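Robot cell technician (part time to start) — Stitosby site

Gradedier is hiring one technician to set up and look after the two-arm laundry cell at our Stitosby apartment. Hands-on job. Not a coding job, not a desk job. Start in February, sooner if you can.

The cell is called Flasex. Two arms, two-finger grippers, a camera up top and one at the wrist. It practices picking clothes up off a sofa. Your job is keeping it fit to do that all day.

What you'd do

Open up in the morning, power on, check the wrist lights, home both arms. Run the 29-point startup list and sign it. Yes every point, even when you are in a rush.

Check cables. This is the big one. Cables get snagged on cushions and pull at the wrist connector. You look for rubbing, loose tags, anything dangling where it shouldn't. Re-tie, re-label, write it in the log.

Check the fingers too. Tips square, screws tight, both sides closing evenly. Thin fabric shows up a bad finger fast — a waistband will slip right out if one tip is sitting a hair off.
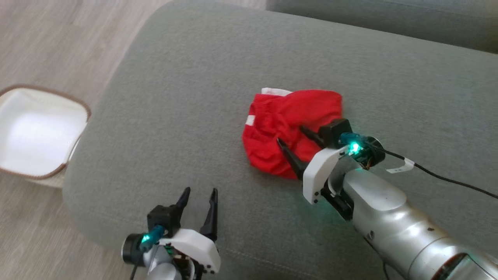

Flasex on the sofa task, right gripper at the red garment.

Swap fingers every 200 hours or when worn, whichever comes first. Spares are in the Paulauskas cabinet (part no. 207, ask before you take the last pair). A swap plus recheck should take you under an hour once you've done a few.

Wrist camera: clean the lens, check the mount, check that both finger tips show in the picture and the gap between them is clear. If the view has shifted you redo the camera alignment before anybody runs anything. Also reset the room between runs. Garment back on the seat, basket back on its spot, curtains how the sheet says. 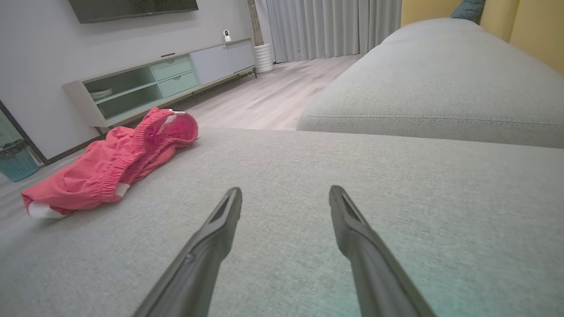

What we need from you

2 years fixing or maintaining something with motors in it. Printers, vending machines, CNC, e-bikes, we dont mind which.

Comfortable with small screws, crimping, a multimeter. Able to trace a bad connector without taking the whole arm apart.

Writes things down. Short notes are fine, no notes is not fine.

OK working in a furnished apartment. Shoes off, there's a rack at the door.

Nice to have: any time spent around robot arms, 3D printing, basic Linux. We will teach you homing and calibration, first two weeks are paired with the person leaving the post.

Hours and pay

Mornings, 8 to 1, four days a week. May go full time when the second cell arrives, we can't promise that yet. Hourly pay, rate depends on experience, we'll tell you the number on the first call. Travel card covered. Tools supplied, bring your own if you're picky about drivers.

How to apply

Send a resume and a few lines on the last thing you repaired — what was wrong, how you found it, what you did. No cover letter please. Use the form on the Gradedier jobs page and put "Flasex tech" in the subject box or it will end up in teh wrong pile.

Short call first, then a paid half day on site where you do a finger swap and a cable check with us. We reply to everyone who gets the subject line right.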